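Setting Up a Vocabulary Deck in Verisik and Syncing It Across Devices

This guide covers building a deck from a word list, setting the review limits, and moving the deck to a second device. It applies to the desktop version of Verisik. The phone version has the same settings under different menus, noted where they matter.

What you need

A free Verisik account, a spreadsheet program, and a list of words in the language you are studying. The list used in this guide has 188 words and was put together by Larysa Vasylenko for beginning students of Ukrainian.

Step 1. Prepare the word list

Open a new sheet with three columns. Column A holds the word in the target language, column B the translation, and column C the tag. Do not add a header row. The importer treats the first row as a card.

Enter nouns in the singular with no article. For verbs, enter the infinitive. If a word has two common meanings, make two rows and add a short hint in parentheses in column B. Two cards with the same front and no hint will be merged on import, and the second translation will be lost.

Save the file as CSV with UTF-8 encoding. Other encodings will replace Cyrillic letters with question marks.

Step 2. Import the file

Go to File, then Import, then Text List. Select the CSV file. In the preview window, check that the separator is set to Comma. If all three columns appear in one cell, the file was saved with semicolons. Change the separator and the preview will refresh.

Map column A to Front, column B to Back, and column C to Tag. Click Import. A single import can hold up to 3,072 rows. Longer lists must be split into separate files.

Step 3. Set the daily limits

Open Deck Settings. The default is 29 new cards a day, and most beginners should lower it. Each new card comes back several times in its first week, so the review load rises well after the first session. Ten new cards a day is a workable start. Set Maximum Reviews to 300 and leave it there. A lower cap hides overdue cards without rescheduling them.

Turn on Reverse Cards only after the first full pass through the deck. Turning it on at the start doubles the number of new cards.

Step 4. Add pictures

Pictures work best on concrete nouns. Select a card, click the Back field, and drop the file into it. Files are resized on import.

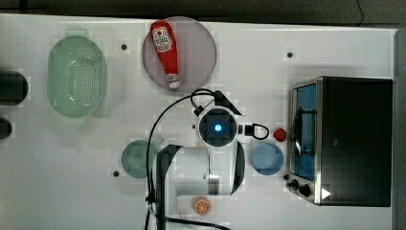 Tags decide which cards come up together, so set them before adding pictures in bulk. Use one tag per topic and keep topics narrow: "kitchen" is better than "home." A photo with several objects can serve more than one card under the same tag. Colander, plate, and ketchup can all share one photo, with the Highlight tool marking the word being tested. On a card that drills adjectives, put the noun on the front and the full phrase on the back, as in "green colander" or "red bottle."

Step 5. Sync to a second device

Click Sync on the first device and wait for the check mark. Then open Verisik on the second device and sign in with the same account. When asked, choose Download from Server. Choosing Upload will overwrite the deck with the empty collection on the new device.

On the phone version, this option is under Account, then Storage.

Troubleshooting

Cards show in the wrong direction. Columns A and B were swapped in the mapping window. Use Edit, then Swap Fields, to correct the whole deck.

Tags are missing. Check for a blank space in front of the tag in the CSV file. Verisik discards any tag that begins with a space.

Audio does not play after sync. Media files transfer separately. Open Account, then Storage, and turn on Sync Media.

Corrections to the Ukrainian list go to Taras Yatsenko. The next revision of the word file is planned for August.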